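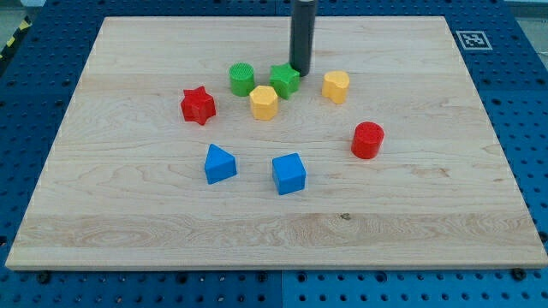
Ubaldo Greco thinks we should have bought the second arm. His note on my last column ran to two pages, and the gist was that a workshop with a single robot spends half its life waiting for it, so the sensible order is arms first and everything else when the money turns up. Plenty of people who run small automation benches would agree with him. I don't, and the budget round in October is a good time to say why.

A quote for an arm is easy to read. It has one large figure at the bottom and a delivery date. The table, the fixings, the markers, the test pieces, the spare fingers and the hours of somebody's time don't come on one quote, so they get put under "sundries" and then cut. At Skirkport the sundries line for the Sanna bench was 50 pounds in the first draft. By the time the bench did any useful work we had spent 3,973 on things that had been left off the plan, and I would spend all of it again.

Take the table. A perforated metal top costs a good deal more than a plain one, and on paper it does the same job of holding things up. But you can bolt a work board down to it, take the board off for another job and put it back in the same holes. We tried a plain bench first, with clamps. Every time someone leaned on it we lost the morning to setting positions again. I have never seen that morning appear in a budget, though it is paid for like anything else.

Test pieces are the opposite case. People want to spend too much on them. Drultex offered us a machined set in a foam-lined case, and very nice it was. A few shape-sorter blocks will tell you most of what you need to know at the start. A star and a cylinder ask different things of a gripper, and a heart is awkward in ways you don't think of until you have to pick one up. If a block gets lost or chewed up, you buy another set and carry on.

Ubaldo's point about waiting is a fair one. There is a queue for our arm, and it annoys me too. I went back through the booking sheet before writing this, and the queue was mostly people setting up: finding the right board, looking for bolts, checking the marker hadn't been moved. Actual running time was nearly 8 hours in a full week. A second arm would have given us two queues of people looking for bolts.

So my advice to anyone filling in the form this year is to price the bench before the arm. Write down the table and what fixes to it. Put in a second work board, so that one job can be laid out while another is running. Put in cables of the right length. Give the setting-up time its own line, with hours against it, and don't let anyone fold it into general staffing.

Then ask the supplier what the arm needs that isn't in the box. Pruduvlow sent us a proper list when we asked, but we did have to ask, and it came after the order had gone in.

If there is still money for a second arm after that, buy it. Ours is down for next year's round, below a new set of boards and a cupboard to keep them in. Ubaldo has told me he will be writing again about the cupboard.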